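Skisby pauses tabletop sorting arm after grip fault, publishes full account

LOTUSHAM, 2022-11-12. Skisby, the small-workshop automation firm, has withdrawn its Vesska tabletop sorting software from all 37 customer sites after a fault in which the arm kept hold of an object it had been told, quite clearly, to put down. The stop button then did what it said on the label and no more. It stopped the arm, with the gripper still shut.

No one was hurt. One customer lost a tin of varnish, and a member of our own staff lost a sleeve button and most of an afternoon.

Customers have been contacted directly and asked to leave Vesska switched off at the wall until version 79 is installed. The arms themselves are not being recalled. Everything that went wrong did so in software that we wrote, which narrows the list of suspects considerably.

What happened

Vesska is sold to repair shops, model makers and school workshops that want a table cleared into a box at the end of the day. It looks at what is on the mat, decides what can be picked up, and works through it. On the morning of the first report, a customer's arm closed on a round tin, lifted it a short way, and was told to release. It reported that it had done so. It had not. It then set off towards the next item with the tin still in its grip, and the tin met the side of the box.

The customer pressed the stop button. The arm froze, as designed. The customer then tried to take the tin out by hand, also as anyone would, and found that the gripper was still applying its working force. Our manual covers this on page 50, in a paragraph that assumes the reader is calm and has both hands free.

Two more sites reported the same thing within the week. Our test bench at Lotusham had been logging it for rather longer, under a heading that had been filtered out of the daily summary for being repetitive.

How we reproduced it

The first attempts to repeat the fault used foam cubes, because foam cubes are what we always use. The arm handled them perfectly. We ran 891 picks with cubes and blocks and recorded no grip fault of any kind, and for a short while the mood in the building was excellent.

It was then pointed out that customers do not, as a rule, own foam cubes. The bench was reset with a mixed load.

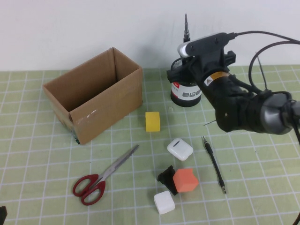

Tall round objects turned out to be the trouble. When the gripper closes over the top of something cylindrical, the fingers can settle a little wider than the software expects. Vesska took the position of the fingers as proof of whether it was holding anything. Wide fingers meant open fingers, and open fingers meant the job was done. A firmly held container was therefore recorded as an empty hand, and the arm moved on with a clear conscience.

Scissors and screwdrivers did not trigger the fault, being thin enough to leave the fingers nearly shut. They do explain why we are treating this as a safety matter and have not filed it under broken tins. An arm that is mistaken about whether it is holding something should not be working on a table where the next thing might have a point on it. We have asked customers not to include sharp tools in any Vesska job, and that advice will stay in place after the update.

"The arm was never confused. It was completely sure of itself, and it was wrong, and it had learned both from us," said Qusai Bitar, head of product safety at Skisby. "We had a sensor that knew perfectly well how hard the gripper was squeezing. We were using it to draw a graph."

What is changing

From version 79, Vesska will check finger position and gripping force together before it reports a release. If the two disagree, the arm stays where it is and asks for help by way of a steady tone. Early testers have described the tone as unpleasant, and it has been kept.

The stop button will behave differently too. At present it holds the grip, on the grounds that dropping a heavy object can be worse than keeping it. The new version still holds, but a second press, made on purpose and kept down, will ease the fingers open. Customers who lift glassware or anything above bench height should read the new instructions before using it. These are on page one.

The grip fault log has been restored to the daily summary. It is now at the top, where it is every bit as repetitive as before.

We have also asked Ulloa, an outside testing house with no part in building Vesska, to run its own trials using objects of its own choosing. We will not be told what they are beforehand. The report will be published in January, whatever it says, and Vesska will not go back on sale until it has been.

What customers should do now

Leave Vesska off at the wall. If an arm is at present holding something, do not pull at the object. Switch off the power, wait for the joint lights to go out, and turn the hand release on the wrist a quarter turn towards you while supporting the object from below. If the hand release is stiff, stop and ring us, and we will talk you through it.

Manual jogging of the arm with Vesska removed is safe and may carry on as normal. School workshops are asked to hold off on this as well until our visit, which will be free, and which will include a check of the wrist release.

Customers who have paid for the current year will have the lost months added on at the end. The owner of the varnish has been sent a replacement tin. It is square.

About Skisby

Skisby makes software and fittings for small robot arms used on benches and tabletops. The company is based in Lotusham and sells to workshops, schools and repair businesses.

Press enquiries: the Skisby press desk, Lotusham.

Recent news

Vesska version 78 now available to all customers
Skisby opens second test bench at Lotusham
Changes to telephone support hours
Vesska for school workshops: teacher notes updated
Safety notice: wrist cable routing on older arms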